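I bought a keyboard again. For anyone keeping track, and my sister is, this makes three in two years, and I still type with the same six fingers.

The new one is a Kuron, the compact kind with no number pad. I didn't set out to buy it. I set out to fix the old one, a Troseo with a sticky space bar, which I took apart in July on the strength of a video in which a very calm man did the same thing in under five minutes. His had fewer springs. Mine is in a shoebox now, and I tell myself it's a kit.

So, the Kuron. It cost me $80, on sale from $143, and I'd like to meet the person who paid the full amount. It weighs as much as a decent brick and it stays where you put it, something I couldn't say for the Troseo, which used to creep across the desk until I was typing at arm's length. The keys have a soft, low thock to them. I never thought I'd have feelings about a thock. Janka Bartoš, who sits across from me at work, has feelings about it too, and she put them in an email.
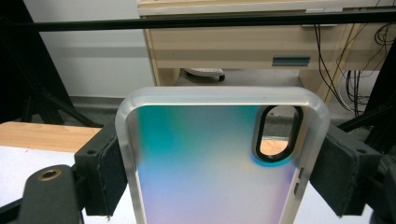 *A phone case with a blue-to-pink finish.*

Setup was supposed to be plug and play. I plugged. It played for a while, then decided I was on a different layout and swapped my quotation marks with the at sign, and I sent two invoices to people whose addresses had quotation marks in the middle. The manual is one folded sheet, most of it warnings about swallowing things. The fix is to hold down the function key and the left shift for six seconds until the lights blink. I found that in a forum post by someone who was clearly having a worse week than I was.

The lights, by the way. There are a lot of them. Out of the box it runs a slow rainbow from left to right, as if the keyboard is waiting for a plane to land. You can turn this off, but only through the Kuron software, which wants an account, a password with a symbol in it (see above re: symbols), and permission to start every time my computer does. I gave in. It's now a plain dim white, and the software opens each morning to tell me so.

Things I like: the weight, the detachable cable, the little feet that fold out and haven't snapped yet. The arrow keys are full size. The Escape key is red, so I can find it in an emergency.

Things I don't: no number pad, and yes, I knew that when I ordered it. I do invoices. I type numbers all day. I've since been looking at a separate number pad from Gresum – it plugs into its own port and matches nothing – and at that point I'll have paid extra to put back the piece I paid to have removed.

My sister says to wait for a sale. The Troseo is still in its shoebox, and there's one spring I haven't found.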